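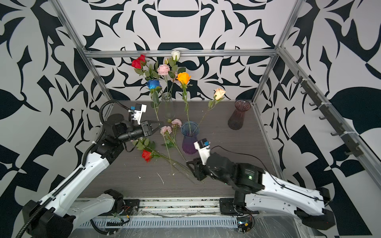 Mylene Ignacio asked whether she really had to set focus by hand for every single slide, and whether the answer could please go in the guide this time. It's in step 9, Mylene, and the answer is no!

SECTION 4: COPYING SLIDES AND NEGATIVES WITH THE FOKEO COPY STAND

By this point you should have the column bolted to the baseboard, the camera plate attached and the light panel plugged in. If the column still wobbles when you push it with one finger, go back to Section 3 and tighten the two lower bolts. A steady column matters more than anything else in this section.

What you need

A camera with manual exposure and raw capture
A macro lens that reaches life size (1:1)
The Fokeo light panel and its power supply
The film holder that matches your film (35 mm mounted, 35 mm strip, or 120)
A blower and a soft anti-static brush
A small flat mirror
A cable release, or the self-timer if you don't own one

Zoom lenses with a "macro" setting will get you started, and I copied my first box of family slides with one. The corners were soft, but I was so happy to see those pictures on a screen that I didn't care for a month. When you're ready for sharper corners, a used manual-focus macro lens is a wonderful buy.

Setting up the camera

1. Raise the carriage to the top of the column and lock it. Mount the camera on the plate with the lens pointing straight down.

CAUTION: Keep one hand under the camera until both the plate screw and the carriage lock are tight. The carriage drops fast when it's loose.

2. Put the light panel on the baseboard, centered under the lens. Switch it on and let it run while you do steps 3 to 5. The color settles as the panel warms up.

3. Lay the mirror flat on the panel and look through the viewfinder or at the live view screen. Focus on the reflection of your own lens. Adjust the plate until the reflection sits dead center. Your camera is now parallel to the film plane, and you'll see the difference in every corner of every copy. (Rodel Magbanua taught me this with the mirror from a shaving kit, and I still think it's the best trick in the book.)

4. Take the mirror away and put the film holder in its place. Slide in a sharp, well-exposed slide as your test piece. One with grass, brick or printed lettering works well.

5. Lower the carriage until the slide fills the picture, leaving a thin margin of holder on all sides. You'll crop the margin later.

Setting exposure

6. Set the camera to manual, raw, and its base ISO. Turn off image stabilization and any automatic lens corrections that change the raw file.

7. Set the aperture to f/8. Most macro lenses are at their best there, and it gives you enough depth to cover a slight curl in the film.

8. Adjust the shutter speed until the histogram for your test slide comes close to the right edge without touching it. For negatives, meter the clear film between two pictures and keep that just short of clipping. Use the same shutter speed for the whole roll.

Note: Very dark slides may need a longer exposure of their own. Go ahead and change it for those, then set it back. I keep the normal speed on a strip of tape on the column.

9. Switch the lens to manual focus. Magnify live view as far as it goes and focus on the film grain, not on the subject of the photograph. Once the grain snaps in, leave the focus ring alone. Slides in the same type of mount sit at the same height, so you can copy the whole batch with this one setting. Check it again when you change from cardboard mounts to plastic or glass.

Copying the film

10. Turn off the room lights and close the curtains. Light falling on the top of the film washes out the shadows.

11. Brush and blow both sides of the slide. Ten seconds here can save you ten minutes of spotting later.

12. Put the slide in the holder with the emulsion side facing the lens. The emulsion is the duller side. Your copies will come out mirrored, so flip them all at once in your software.

13. Wait for the column to stop moving, then fire the shutter with the cable release or a two-second timer.

14. Repeat steps 11 to 13. You'll find a rhythm sooner than you expect -- my first full evening gave me 185 slides, and I went to bed grinning.

CAUTION: Don't leave film sitting on a lit panel while you take a break. Switch the panel off first.

Naming your files

Give each box or binder a short name and let your software add the number, as in Talavera_0606. Write the same name on the box in pencil before it goes back on the shelf. If you have more than 1000 slides, make one folder per box. Behrouz Rezaei has 3212 in one folder and would like you to know that scrolling through it is slow.

If something looks wrong

One side of the copy is soft: repeat step 3. The plate has probably shifted.

Rainbow rings on glass-mounted slides: the film is touching the glass. Remount it without glass if you can.

Faint dark bands across the copy: the panel is flickering. Use a slower shutter speed -- 1/30 or longer usually clears it.

Everything is slightly blurred: check that stabilization is off, then check the column bolts.

Color negatives are covered in Section 5, including how to take out the orange mask.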